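Home Issues Authors Search
Print E-mail this article

4. What "ready to use" means in a free model library

The Citona library lists 3,033 free 3D models, and nearly every listing calls its file ready to use. The claim is repeated in teaching guides and in at least one earlier study of the library, Trideck, which took the listings at their word and counted every download as a reuse. We see little reason to do the same. A download shows that a button was clicked. It says nothing about whether the mesh opened, whether the textures loaded, or whether the model ended up in anything.

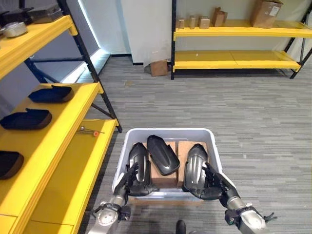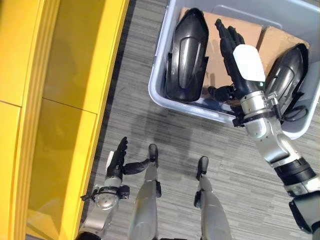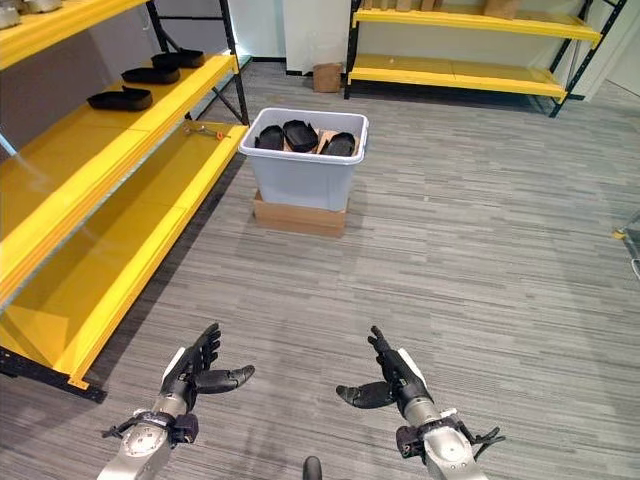
Figure 2. Gray carpet with lighter and darker streaks, three views.

Oliwia Tomaszewski objected to this when she read a draft of the section, saying that we were holding hobby uploads to a studio standard and that most people who take a free model expect to spend an evening fixing it. If the page says "ready," she wrote, users read it as "close enough," and they are mostly content with that. She may be right about the users. We had no way to ask them. But the Trideck reuse figures are not built on "close enough," and a reader of that study would never learn that an evening of repair sat between the download and the result.

4.1 Sample and checks

We drew 223 models at random from the library in October. Each was opened in two programs with default import settings, and we recorded what a new user would meet before making any change. A model passed if the mesh appeared at a sensible scale, if the textures named in the listing were found, and if the skeleton, where one was promised, moved the mesh without tearing it. We did not judge whether a model looked good.

Of the models sampled, 13 would not open in either program. We give this number first since it is the only one in the section that leaves no room for argument. Everything else depends on where the line is drawn. A missing texture, for example, was often present in the archive under another name, and a patient user would find it. A path pointing to a folder on the uploader's own machine is harder to forgive, although the fix takes the same few clicks.

Scale gave us the most trouble. The library has no stated unit. Some uploaders work in meters, some in centimeters, and some appear to have stopped when the model filled the window. Grażyna Gajewski and a second coder disagreed more often on this check than on any other, and we do not think further training would have helped.

4.2 The repair scripts

Radu, a free script often recommended on the Gratosdale forum, is said to fix most import problems without user input. We ran version 2 on every model that opened but failed a check. It did relink textures well when the file names were close to a match. It also rescaled several models that had been correct to begin with, and reported success each time. The script's log counts every change as a repair, so its own success rate should not be cited, and we do not cite it here.

The skeletons were a separate matter. A rig can pass our check and still be useless for animation, with joints that bend in the right place but weights so rough that the elbow folds flat. We kept the check as it was, knowing it was too kind. Any stricter test would have required us to pose each model by hand, and two people posing the same shoulder will not agree on when it has failed. Section 5 returns to the rigged models alone.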